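2024년 2월 15일 목요일, 흐림

오늘은 하루 종일 Grelulberg 레지던시 지원서를 붙잡고 있었다. 마감이 코앞인데 작업 계획서 첫 문단만 몇 번을 갈아엎었는지 모르겠다. 어제 쓴 건 너무 거창해서 읽다가 얼굴이 화끈거렸고, 오늘 아침에 쓴 건 또 너무 담백해서 무슨 작업을 하는 사람인지 알 수가 없었다. 결국 점심 먹고 세 번째 버전으로 갔는데 이게 그나마 내 말투 같다.

공모는 Covora 갤러리랑 Grelulberg 쪽이 같이 여는 거라 전시도 두 군데서 한다고 한다. 뽑히는 사람은 5명. 작년에 같이 지원하자던 사람들이 죄다 올해도 낼 것 같아서 좀 떨리긴 하는데, 뭐 어때! 떨어지면 또 내지. 포트폴리오는 최대 14쪽이라 천 작업을 앞에 두고 드로잉은 뒤로 뺐다. 드로잉이 아깝긴 하다. (특히 재작년 겨울에 그린 연필 연작... 그건 그냥 내가 좋아서 한 장 몰래 앞쪽에 끼워 넣었다.)

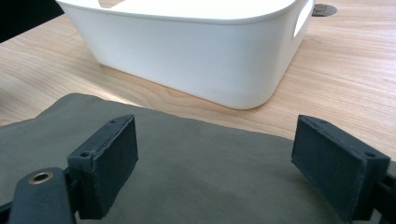

그래서 선정되면 언제 들어가는 건데?
7월 첫 주에 입주해서 30일 동안 작업하고, 마지막 주말에 오픈 스튜디오를 한다.

여름에 한 달을 통째로 비우려면 Maillard 공방 수업을 미리 정리해야 한다. 수강생분들한테는 아직 말도 못 꺼냈다. 붙지도 않았는데 휴강 얘기부터 하는 것도 웃기고, 그렇다고 닥쳐서 말하면 그것도 민폐고. 일단 발표 나고 생각하기로 했다. 늘 이런 식으로 미룬다.

저녁 무렵에는 Galero에 전화해서 운송 견적을 물어봤다. 큰 작품은 말아서 보내도 되냐고 했더니 안감이 있으면 접힌 자국이 남을 수 있다고, 되도록 펴서 보내라고 하셨다. 펴서 보내면 값이 거의 3배다. 세상에. 지원금에 운송비가 포함되는지 공고문을 다시 읽어 봤는데 '협의 가능'이라고만 되어 있다. 협의라는 말이 제일 무섭다. 내일 오전에 문의 메일을 써야지. 너무 돈 얘기만 하는 사람처럼 보이지 않게 작업 질문도 하나 섞어서.

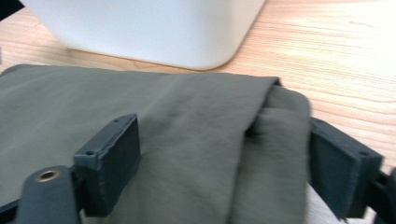
올리브색 천과 하얀 통, 나무 탁자 위에서

밤에는 영문 소개글을 고쳤다. 'textile'이라고 쓸지 'fabric'이라고 쓸지로 한참 고민했는데 별 차이도 없는 걸 가지고 왜 그랬나 싶다. 그래도 소리 내서 읽어 보니 앞의 것이 나아서 그걸로 통일했다. 추천서는 다행히 지난주에 받아 두었고, 남은 건 예산표랑 작품 캡션 크기 표기다. 가로세로 순서를 매번 헷갈려서 이번엔 세로 먼저로 정하고 종이에 크게 적어 붙였다.

라디오를 켜 놓고 귤을 까먹으면서 하니까 그래도 할 만했다. 눈이 뻑뻑해서 예산표는 내일로 넘긴다. 파일 이름에 '최종'이 벌써 두 번 들어갔다.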